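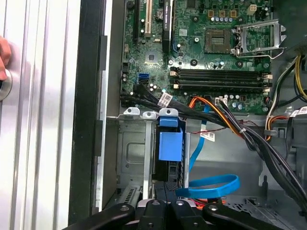
Can I put the old processor back without new thermal paste?
degefa48

I took out the processor from my desktop to blow the dust away, and now I want to put it back. The old paste is dry like chalk. Can I use it again or must I buy new?

4 replies, 3343 views

niltine
Buy new paste, it is cheap. The old one has cracks after you separate the cooler, and air stays in these cracks, so the processor becomes hotter than before. Clean both surfaces with isopropyl alcohol and a coffee filter or a cloth without fluff. Wait until it is dry. Then put one drop in the middle, the size of a small pea, and press the cooler down straight. Please do not spread it with a finger.
When you put the processor in the socket, find the small triangle on the corner and match it with the mark on the socket. It must fall in by its own weight. If you feel you need to push, lift it and look again. Only the lever needs some force.

hetine19
I used the old paste one time and the computer was working, only the fan was very loud. So it is possible, but I don't recommend.

plarnach
I agree with the first reply. I want to add: unplug the power cord and hold the power button for 15 seconds before you touch anything inside. Also check the memory when you finish, because a module which is not fully pressed gives a black screen and people think they killed the processor. It happened to me in April and I lost a whole evening.

degefa48
Thank you to all. I ordered a small tube and I will write here how it went.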